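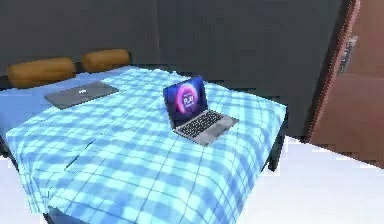 Rendered bedroom set: plaid blanket over a plain blue sheet.

Print | E-mail

# Rurolden Documentary Review Set

Data card, release 2. Dated June 20, 2024.

## Summary

Rurolden is a set of 300 written reviews of documentary films about stage performers, directors and theater companies. Each review is stored as plain text with a small record of facts about the film and a set of sentence labels. The labels mark which sentences report what is in the film, which give the reviewer's opinion, and which supply background the reviewer brought from elsewhere.

The set was built for work on separating plot report from judgment. Film reviews mix the two often within one sentence, and reviews of documentaries add a third problem: the subject of the film is a real person with a career outside it, and reviewers tend to slide between the film and the career.

## Contents

- `reviews/` — one text file per review, UTF-8, Unix line endings
- `labels/` — one tab-separated file per review, same base name
- `films.tsv` — one row per film
- `split.tsv` — train, dev and test assignment
- `GUIDE.md` — the labeling guide, version 4

All reviews were commissioned for the set. Each was written by one of 20 contributors after a full viewing. No text was collected from newspapers, blogs or review sites.

## Label scheme

| Code | Meaning |
|---|---|
| R | Reports something shown or said in the film |
| J | Judges the film or a part of it |
| B | Background not in the film |
| M | Mixed, cannot be split without rewriting |
| X | Other (credits, running time, headings) |

A sentence takes one code. Where a clause of judgment is three words or fewer ("the fine opening shot"), the sentence keeps the code of its main clause. This rule was added in version 3 of the guide. Labels made under versions 1 and 2 were redone.

Quoted dialogue is R. A quotation from an interview that does not appear in the film is B, even if the film covers the same ground.

## Fields in `films.tsv`

- `film_id`: four characters, stable across releases
- `year`: year of first public showing
- `minutes`: running time as viewed
- `subject_type`: performer, director, company or venue
- `archive_share`: low, medium or high. A viewer's estimate of how much of the running time is older footage.
- `narration`: none, subject, filmmaker or third party

`archive_share` is the weakest field. Two viewers filled it in separately, and where they differed the higher value was kept. Do not treat it as a measurement.

## Labeling

Fiona Yule and Phúc Phùng labeled all reviews independently. Torquil Chisholm settled the differences. The original labels from both readers are kept in columns 3 and 4 of each label file, with the settled label in column 5.

Most disagreements were between R and B. They cluster in reviews of films with a high archive share, where it is hard to tell from the review alone whether a past production is shown or only recalled by the reviewer. The readers did not have access to the films while labeling.

## Split

The split is by film, so all reviews of a given film fall in the same part. The test part covers 15 films. Contributors are not separated across parts, and a model may pick up on personal style. Anyone testing for that should make a new split using the `writer_id` column in `split.tsv`.

## Known problems

- 29 reviews discuss a second film at length. The sentences on the second film are coded B, which inflates that code for the files concerned. They are marked `two_films=1` in `split.tsv`.
- Sentence breaks were made by script and then checked by hand. Titles ending in a question mark or exclamation point still cause bad breaks in a few files.
- Star ratings were removed. References to them in the text ("hence the missing star") were left in place.
- The set is English only and the reviews are short. Results may not carry over to long magazine essays.

## Changes from release 1

- Code M added; some former R and J sentences moved to it
- `narration` field added
- Duplicate rows removed from `films.tsv`
- Curly quotes changed to straight quotes in all review files

Scores from the two releases should not be compared.

## Use and credit

Free for research and teaching. Contributors agreed to release under these terms and are listed by number only. Please do not try to match numbers to names.

Cite as: Frerichs, E., Yule, F., Phùng, P. and Chisholm, T. Rurolden Documentary Review Set, release 2.

Cameron Ritchie maintains the files. Send corrections with the file name and sentence number — a line copied from the label file is enough. Fixes are held for the next release, planned for November.

Print | E-mail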